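Spacing Is a Skill, and It Should Be Taught as One

By Duangjai Intarasuk
January 2026
8 comments | 3 shares

The curriculum review at Skumstead has asked each teaching unit to name one element of basic surgical training that deserves more time than it now receives. Our unit was divided. Several colleagues proposed more hours on anastomosis, and a good case can be made for it. My own submission was for the simple interrupted suture, practiced on tissue pads until it is even, and assessed for evenness.

The proposal was received politely. It was also received with some surprise, as most members of the review regard the interrupted suture as a matter settled in the first weeks of training. A resident is shown the stitch, performs it a few times under supervision, and is signed off. The form in current use asks whether the wound is closed and whether the knots are secure. It does not ask whether the distance between one stitch and the next is the same along the line.

I believe that omission should be corrected. Uneven spacing distributes tension unevenly. Where stitches are crowded, the tissue between them is under more strain than it needs to be, and its blood supply may suffer. Where they are too far apart, the edges can gape. These facts appear in every introductory text and are repeated in every introductory lecture. They are then left out of the assessment, and residents draw the natural conclusion about what their teachers consider important.

The practice pad is the proper place to address this. A pad costs little, can be cut and closed many times, and allows two lines to be placed side by side so that the trainee works the second with the first in view. I have long asked residents to leave their finished row in place while they begin on the next incision. A completed line is an honest standard. The resident who made it knows what went well and can see where attention slipped.

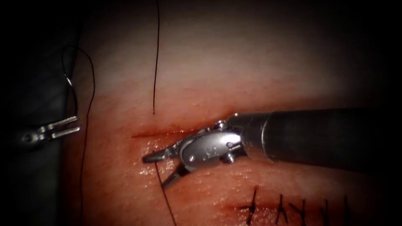

Five interrupted sutures on a closed incision, with a second incision still open on the same pad.

My colleague Emilian Vasiliu has argued against this view in our unit meetings, and his objection deserves a fair statement. He holds that regularity on a pad is largely cosmetic. Living tissue is not flat, the edges of a real wound seldom match in length, and an experienced surgeon adjusts the interval to suit what is found. A resident drilled in perfect intervals may, in his opinion, carry a ruler into a setting where judgment is required.

I accept the premise and dispute the result. The surgeon who varies the interval on purpose must first be able to hold it constant. A person who cannot place stitches evenly on a level surface is in no position to say that an uneven row on a curved one was a considered choice. Variation that cannot be controlled should not be credited as judgment.

The same reasoning applies to the tails. Residents are told to cut them short and to a consistent length, and many treat the instruction as tidiness for its own sake. Tails cut too close put the knot at risk. Tails left too long tangle with the next stitch and make removal harder for whoever performs it, who is often a nurse at a clinic some distance away. Napaporn Thammasiri, who taught wound care to our residents for many years, used to require them to remove every stitch they had placed. Complaints about other people's tails became rare after that exercise, and care over one's own became more common. The exercise was dropped when the schedule was shortened. It should be restored.

There is a further question of time. The review has expressed concern that added pad work would displace hours in the operating room. The proposal does not require this. It asks for short, regular sessions, with the pads left out in the skills room and a senior member of staff present to look at the finished rows. Looking is the part most often neglected. A resident may close line after line alone and repeat the same fault in each - a drift toward wider gaps at the far end is the usual one - without ever having it pointed out.

I would therefore ask the review to adopt two changes before the April intake. The assessment form should include an item on spacing and an item on tail length, each scored separately from knot security. The removal exercise should return to the schedule as a required session, with time set aside for residents to discuss the rows they have taken apart.

Neither change calls for new equipment or for a new budget line. Both call for senior staff to spend time on work they may consider beneath them. I include myself in that remark, and have put my name down for the first sessions.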